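I moved my desk outside and I am never going back in (until it rains)

September 30, 2026

So the heat finally broke and I have been working at the patio table every afternoon like a person on vacation who forgot to stop answering email. I said back in July that I would write something up about it, and then July was so hot that I lasted one morning and went in with a headache. But now! It's lovely out there. I take my coffee, I take the laptop if I need it, I take a snack I don't need, and I sit down next to the hedge and get more done than I do all morning in the back bedroom.

A few people asked in the comments what my outdoor setup looks like and I kept promising a proper answer. It's not much of a setup. It's the round table we already had, the slatted chairs, a blue mat and whatever I carried out that day.
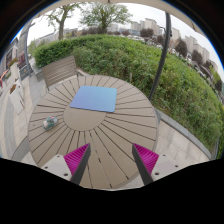
Zasmont Patio & Balcony Club, members' blogs

I joined the club mostly for the plant swaps, if I'm truthful, and then I got roped into posting here because I talk too much at the plant swaps. Hello to anybody who came over from the geranium thread. There is a tiny bit of flower content further down, so hang in there.

Okay, the table. I love this table and it drives me up the wall. It's one of those round ones where all the slats run out from a circle in the middle, like a sun, and when we bought it I thought it was the prettiest thing in the store. Still do! But every one of those slats has a gap next to it, and the gaps eat things. Pen caps. Crumbs, endlessly. A SIM card once, which I found under the table on the paving after I had already turned out every pocket I own. If you write on a single sheet of paper your pen goes straight through at the gap and you get a little row of holes across your grocery list. I now bring out a clipboard if I'm going to write anything longer than a name.

And a mouse on slats is hopeless. It goes bump, bump, bump, and then the pointer jumps somewhere silly and I've dragged a whole folder into another folder and have to go find it. I tried a magazine under it (slides). I tried a placemat, the woven kind, and that was just a different set of bumps. I tried a baking sheet, don't laugh, and it worked pretty well except for the noise and the fact that my husband wanted it back for the fries.

The thing that fixed it was a plain blue mat. It came out of a drawer in the craft room and I think it was from the same bundle as the drawer liners, so I can't even give you a link. It's thin and it lies flat and it's a very nice summer-sky sort of blue against the beige of the table. I put it down on the slats, put the mouse on it, and that was the end of the bumping. I was so pleased I went in and told everybody, and got the reaction you would expect.

If you're going to do the same thing, my only advice is to go for something bigger than you think you need. I have big sweeping mouse habits from years of using a desk the size of a door, and on a small mat I'm off the edge and into a gap in no time. Also bring it in at night. I left mine out twice, and the second time it had a slug on it in the morning. I washed it in the sink with dish soap and it came up fine, but I think about that slug.

Which brings me to the mouse itself, because I got more questions about the mouse than about anything else I've ever posted, including the time I painted the shed. Yes, it's see-through. It's a translucent teal green and you can look right down through the shell at its little insides, with a pink scroll wheel up at the front. I got it from Lý, the little gadget-and-gifts place next to the bakery (the one with the sesame rolls), where I had gone in for a birthday card. I came out with a mouse and no card. If you were around for the see-through everything years, the phones and the game controllers and that one clock radio, you will understand completely. I had a see-through phone in my bedroom at fourteen and I thought I was the height of glamour.

My old one was a gray Nodell that I'd had forever and there was nothing wrong with it, it's still on the inside desk. But it always felt like work. The teal one feels like a piece of hard candy. I realize that's not a review. Fine, here is a review: the click is a bit louder than I'd like, it fits my hand, and I have small hands, so if yours are big you should go and hold one first. It isn't too fussy about the mat. And I can always find it, even when the table is covered in mail and seed packets, which was never true of the gray one.
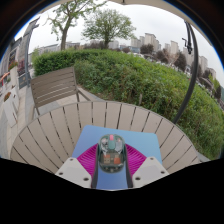 The other thing I've gotten strict about is how much comes outside with me. At the start of the summer I was hauling everything out. Laptop, charger, extension cord, notebook, the good pens, water, sunscreen, a hat, a second hat. It took me 17 minutes one morning (I timed it, I was annoyed) and then the same thing again in reverse when the wind picked up. By then I could have finished whatever it was I'd gone out to do.

So now I have the tote. It's a canvas one from Godeck, with the pockets on the outside, and it hangs on the hook by the back door with the outdoor stuff already in it. Mat, rolled up. Mouse in a sock, because I couldn't find the pouch and a sock is exactly the right size. Clipboard, two pens, a microfiber cloth for the laptop screen. A clothespin or two for paper when it's breezy. That's the whole kit, and I can be set up before the coffee is cool enough to drink. Anything that doesn't fit in the tote stays indoors, and I've only broken that rule for a really good cardigan.

I did have a little plastic storage box before the tote, with 6 compartments, and I was so proud of it. It lasted maybe a week. The lid popped open on the step and everything went down the patio, with one pen making it all the way under the hedge. I've never gotten that pen back. It's a hedge pen now.

Let me say a word for the chairs too. They're the slatted kind and they look terrific with the table, but you can't sit on bare slats for an entire afternoon at my age. I do four hours at the outside and that's with a cushion, and I get up to poke at the plants every time I'm on hold with somebody. The cushion lives indoors (see: slug). I've been looking at those tie-on ones and can't decide between stripes and a plain color. I think plain, so it doesn't fight with the slats. My sister says stripes. She also told me to buy the six-compartment box, so.

Sun is the other problem. Right up to lunch it comes straight across the table and I can't see a thing on the screen, so mornings are for calls and for paper. After lunch it swings around and I've got a good long stretch before it gets chilly. If I could start over I'd have put the table further along the paving, but it weighs more than I do and the last time we moved it I said some things the neighbors didn't need to hear.

Flower content, as promised! The red ones and the pink ones up at window level are still going, and I can't believe it. I thought they were done for after that hot spell. I gave them a hard pinch back, fed them, and ignored them, and they came back like nothing had happened. I'm not touching them again until they quit on their own. The white planter is a different story and I would like to hear from anybody who has ideas for it over the winter. Last year I did pansies and they sulked. I'm thinking heather, or one of those ornamental cabbages, which I used to think were ugly and now sort of want a dozen of.

Next on my list is to do something about the slats before the cold weather. They want a scrub with a soft brush and I need to get a butter knife or something down in the gaps, where there's a whole summer of toast. If you have a table like this one and a trick for the gaps, please, please tell me. I've heard an old toothbrush, I've heard a paint scraper with a rag around it, and somebody at the swap said compressed air, but I feel like that just sends the toast next door.

Anyway it's nearly two, the sun has moved, and I've got the tote on my shoulder while I type this standing up at the kitchen counter. Leave me your cushion opinions.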